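Karkberg Gripper Comparison

Last updated: Jul 8, 2025

The Karkberg gripper comparison is a long-running bench trial of robot grippers for handling laboratory tubes. It is named after the town where it began, and where most of its broken tubes are presumably buried. The trial sets parallel two-finger grippers against one another on a single dull job: take a centrifuge tube out of a rack, hold it upright, and put it back.

Background

The trial grew out of a disagreement between two workshops, Arain and Stallisley, over whether finger shape or control software mattered more. Each had a product that favored its own answer. A shared protocol was drawn up in August and has been revised often enough that early results can't be compared with later ones, a fact both workshops cite when the early results don't suit them.

Method

A full run consists of 300 picks. The arm, wrist camera and controller stay the same throughout, and only the gripper is changed. Tubes are used with the caps off and a little colored liquid in the bottom, so that a tilt or a spill shows up plainly. A pick is scored as clean if the tube leaves the rack without dragging it, stays upright for the length of the hold, and goes back into a hole. The first protocol said "the hole," but this was relaxed after complaints.

Closing force is set once, before the run, and may not be touched again. Most of the arguing takes place at this stage.

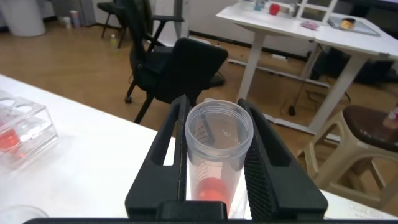 Fingers are the part that competitors change most. Smooth plates were common in the first entries and did poorly, as tubes tended to turn in the grip when the wrist sped up. Ridged inner faces hold better but mark soft plastic when the force is set too high. Cutouts near the fingertips save weight and let the wrist camera see a bit more of the tube, although the Lultska entry used them mainly to hang a zip tie.

Results

The best run on record belongs to Stallisley, with 254 clean picks. Arain's closest attempt fell 23 short, which its makers blamed on the rack. The rack was replaced and the gap stayed where it was.

Controller settings had a larger effect than either side had hoped. Slowing the last stretch of the approach improved every gripper tested, including the cheap ones — a finding that pleased no one with a gripper to sell. Runs using force feedback were steadier but took much longer, and one was abandoned after around 200 picks when the building closed for the night.

Criticism

The trial has been faulted for using one size of tube, one arm and one kind of rack. Supporters reply that adding a second tube size would mean agreeing on which one. A proposal to test capped tubes has been under review since the second revision of the protocol.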